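**Cell 4, bagged produce handling – monthly inspection, January**

Site: Notetcombe packing hall
Machine: two-handed robot, wrist cameras fitted, running under Flosow
Hours on the counter at start of check: 1672
Last check: December, two items carried over (see the end)

Marks used: OK, WATCH (look again next month), FIX (do not run until done).

## Before power

- [x] Isolator off and locked, key on the person doing the check. OK
- [x] Air dumped, gauge at zero. OK
- [x] Guard door switch on the aisle side. OK. Cover screw was slack, nipped up.
- [x] Guard door switch on the wall side. OK
- [x] Floor clear inside the guard line. WATCH. Scraps of film under the base again. Swept out, but the bin on that side needs moving closer.
- [x] Base bolts, paint marks still lined up. OK

## Arms and cables

- [x] Joint covers, no cracks or oil. OK. Slight dust on the left elbow, wiped.
- [x] Cable run from shoulder to wrist, both sides. WATCH on the left. The sleeve has rubbed shiny at the second clip but has not gone through. Clip turned round so the sharp edge faces out.
- [x] Wrist camera plugs pushed home. OK
- [x] Camera lenses cleaned with the dry cloth. OK. Please don't use the blue spray on these, it leaves a smear that shows up as haze on the right side of the view.
- [x] Free movement by hand with brakes released, one joint at a time. OK

## Gloves and fingers

The gloves are a wear part and get a full look every month, whatever the hours. Pull each finger gently from the tip. It should not slide or twist. Look at the outline against a light surface, where thin patches show up first. A fringe of short fibres all round is normal for this covering. A bald patch wider than a fingertip is a FIX.

- [x] Right glove, fingers and thumb. OK
- [x] Right glove, palm. OK
- [x] Left glove, fingers and thumb. WATCH. Covering is flattening on the inside of the thumb.
- [x] Left glove, palm and cuff. OK
- [x] No grit or label glue stuck in the covering. Two bits of label picked off the right palm.
- [x] Finger open and close, ten cycles each hand, no clicking. OK

Run the bag test after the glove check, with the guard closed and speed at the reduced setting. Use one clear bag with something in it. An empty bag proves very little. The hands should take hold of the film without snagging it, and the wrist view should stay clear enough to tell finger from plastic.

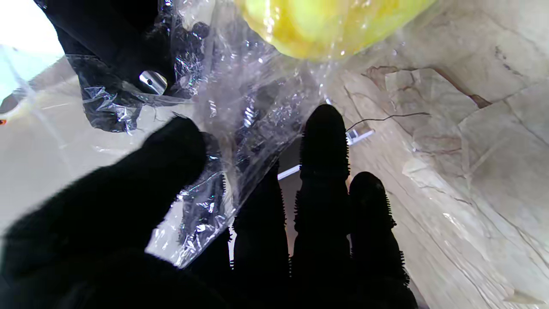
*Bag test, wrist camera view. Fibre fringe shows along the finger edges, with clear film and the yellow item beyond.*

- [x] Wrist view in focus at working distance. OK
- [x] Finger outlines readable against the worktop. OK. Dark gloves on the pale surface give a good edge.
- [x] Glare off the film. WATCH. Highlights on the creases are strong, and the light grey area low on the left is washed out. Try the lamp one notch down at the next check and compare.
- [x] Film let go cleanly when the hand opens. OK on all runs this month.
- [x] Loose items or wires in the reach area. WATCH. A thin dark wire lies across the worktop near the fingers. It should not be in the way of a moving hand. Clip it down along its full length before the next long run.

## Stops and software

- [x] Emergency stop, pendant. OK
- [x] Emergency stop, post by the aisle. OK
- [x] Door opened at reduced speed, motion stops. OK, both doors.
- [x] Restart needs a reset from outside the guard. OK
- [x] Fault log read and saved. Code 102 came up twice, both at first start in the morning. Cleared by itself once the cabinet had warmed up. WATCH.
- [x] Flosow backup copied to the Pruseldale store. OK

## Carried over from December

1. Spare gloves. Still waiting on Gape for the left-hand size. We have 2 right and no left on the shelf, so a torn left glove would stop the cell. Order chased again this month.
2. Reach area sign on the aisle side. Done – new one fitted at eye height.

## Result

Cell passed for normal running. No FIX items. The wire needs clipping down before the next long run, and the left thumb covering should be looked at again in 4 weeks, or sooner if the film starts to slip in the grip.

Lock removed and key returned at 14:20.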